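# Teaching Two Hands to Set a Plate: Learning from Head-Camera Demonstrations

Project report, Nelli Koivisto and Xolani Radebe

2021-10-06

## 1. What we set out to do

The Cirden platform in our lab has two arms, each with a jointed hand, and one camera at the head. Until last year it was programmed with fixed grasps: the operator picked a hand shape from a list, and the arm went to a measured point on the table. That works when the object is always in the same place. When the object moves by a few centimeters, the fingers push it away before they close.

We wanted to find out whether a small policy trained on teleoperated demonstrations could do better on one narrow task, using the head camera and the joint readings and nothing else. The task is to pick up a fruit from the table and put it on a plate.

We also had a second question. The usual way to train this kind of policy is to have it predict one action at a time. Another way is to have it predict a short run of actions and carry out several before looking again. We had read arguments for both and wanted to see the difference on our own hardware.

## 2. Equipment

The arms and hands are standard for the platform. The left and right hands are controlled separately. Each finger is driven as a unit, so the policy outputs one closing value per finger plus the wrist pose. We did not use touch sensing.

The operator wears Tikkanen gloves, which read finger bend, and holds a tracked wrist marker on each arm. Glove values are mapped to the robot fingers by a lookup table that we made by hand. The thumb was the hardest part. A human thumb swings across the palm in a way that the robot thumb can't copy, and our first table made the robot thumb arrive too early. It touched the fruit before the upper fingers were in place and rolled it off. We rebuilt the table in March and threw out everything recorded before that.

Recording and time alignment were done with Brusteck, the logging package the lab already uses. Training ran on one shared machine in the Flirnholm building, mostly overnight.

## 3. Collecting demonstrations

We recorded 702 demonstrations that we kept. Both of us worked as operators and traded places when the gloves got uncomfortable. A demonstration starts with the arms in a rest position outside the work area and ends when the operator says "done" and releases a foot switch.

The rules we gave ourselves were:

- The plate goes down first, and it may be anywhere both hands can reach.
- Fruit goes on the bare table, never on the plate, at the start.
- The hand nearest to a fruit is the one that picks it up.
- If a fruit rolls out of reach, the demonstration is thrown away.
- If a grasp fails but the fruit is still in reach, the operator tries again and the demonstration is kept.

The last rule came from Xolani. At first we kept only clean grasps, and the policy trained on those had no idea what to do after a miss. It would close on air, lift, move over to the plate and open, as if the fruit were there. Keeping the retries fixed much of this, though it made the data messier and the average demonstration longer.

We did not fix the lighting or the exact placement of the robot at the table. We did keep the same table for all the recordings, which is a limit on what we can claim. See Section 6.

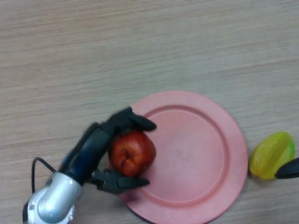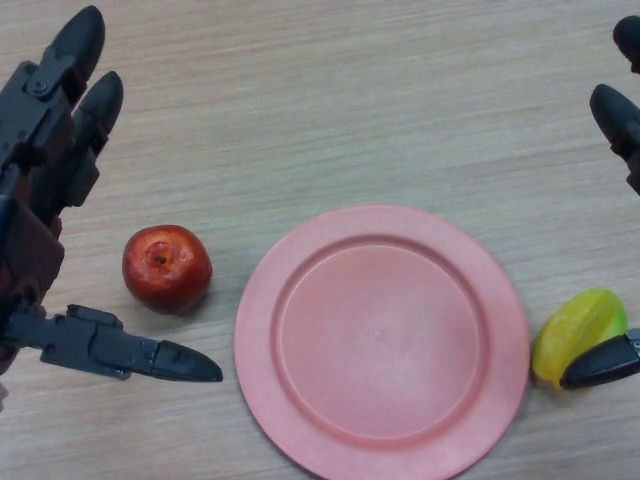 ## 4. Method

### 4.1 Inputs and outputs

The policy takes the latest head-camera image, scaled down, together with the joint positions of both arms and both hands. An image encoder turns the picture into a list of features. These are joined with the joint readings and passed to a small transformer, which outputs target positions.

We tested two versions. The single-step version predicts the next target only. The multi-step version predicts a run of targets and carries out the first half of them before it takes a new image. Everything else is the same in both: the encoder, the number of layers, the training data and the training time.

### 4.2 Training

We held back a set of demonstrations for checking and trained on the rest. The loss is the plain difference between predicted and recorded targets. Finger values get a weight of 4 compared with wrist values. Without the extra weight, the policy learned to move the arm well and closed the fingers only partway, because the finger error was small next to the wrist error.

The images were shifted and changed in brightness at random during training. We tried random color changes too, but dropped them. With strong color changes the policy got worse at telling where the fruit ended and the rim of the plate began.

### 4.3 Testing

Each version was given 100 trials on the robot. Before the first trial we made a printed list of placements, and both versions were run through the same list. One of us placed the objects and the other ran the robot and wrote down the result. A trial counted as a success if the fruit was resting inside the plate with the hand clear of it at the end of the time limit. Fruit left leaning against the outside of the plate was a failure.

We also wrote down the way each failed trial went wrong, using these labels: missed grasp, dropped on the way, bad release, and stuck.

## 5. Results

The multi-step version did better than the single-step version. It succeeded more often, and when it did succeed it was faster. The pattern of failures is more useful to us than the overall score, so most of this section is about that.

**Stuck.** This was the most common failure for the single-step version and was rare for the multi-step version. The hand would come down next to the fruit, open, and stay there. Looking back at the demonstrations, we think we caused this ourselves. Operators often pause just before closing, to check that the fingers are lined up. In the recordings, the image and the joint readings barely change during the pause, and the recorded action is to hold still. A policy that predicts one step at a time learns to hold still in that position. A policy that predicts further ahead sees that the hold ends in a close.

As a check, we cut the pauses out of the training data and trained the single-step version again. The stuck failures dropped sharply, and the gap between the two versions got smaller but didn't go away.

**Missed grasp.** Both versions had trouble when the hand itself blocked the camera's view of the fruit during the approach. The multi-step version was a little worse here. Once it had started a run of actions, it did not correct until the run was over, and by then the thumb had sometimes pushed the fruit along the table.

**Dropped on the way.** These were few, and happened with grasps that looked fine at first. Where the fruit was held between the ends of the fingers and had no contact with the palm, it could turn and slip out during the lift. Round fruit held against the palm stayed put.

**Bad release.** Sometimes the hand opened too close to the rim, and the fruit came down on the rim and rolled outward. Both versions did this. The demonstrations have the same habit in a milder form: we tended to let go as soon as the fruit was over the plate at all, and rarely bothered to move to the center.

## 6. Limits

All of the training and testing was done on one table. We moved the plate and fruit, but the background was always the same pale wood grain. We ran 2 informal tests with a dark cloth over the table and stopped, as the arms were moving toward places with nothing in them. We don't count those in the results.

There were only two operators. Nelli is left-handed and Xolani is right-handed, which helped balance the use of the hands, but our styles differ. Nelli tends to bring the thumb in low and lift the fruit slightly as she closes. Xolani closes from above. The policy picked up both styles and in some trials seemed to switch between them partway through a grasp. A larger group of operators might make this better or worse, and we can't say which from our data.

The placement list was written by us, and we knew by then where the robot did well. We tried to be fair about the far corners of the reach, but an outside person should have made the list.

## 7. Next steps

The first thing to change is the recording procedure. We would ask operators to close without pausing, and to carry the fruit all the way to the center of the plate before releasing. Both changes cost nothing and go after failures that came from the demonstrations.

For the method, we want to try a run length that changes during the task: long while the arm is traveling and short once the fingers are near the fruit. The joint readings may be enough to tell the two cases apart. A wrist camera would help with blocked views, but mounting one on these hands means rerouting the cables, and we didn't have time for that this term.

The mapping table, the placement list and the trial sheets are in the project folder on the lab server. The trial sheets for the single-step version are scanned from paper, and a few of the notes in the margins are hard to read. Ask Xolani about those.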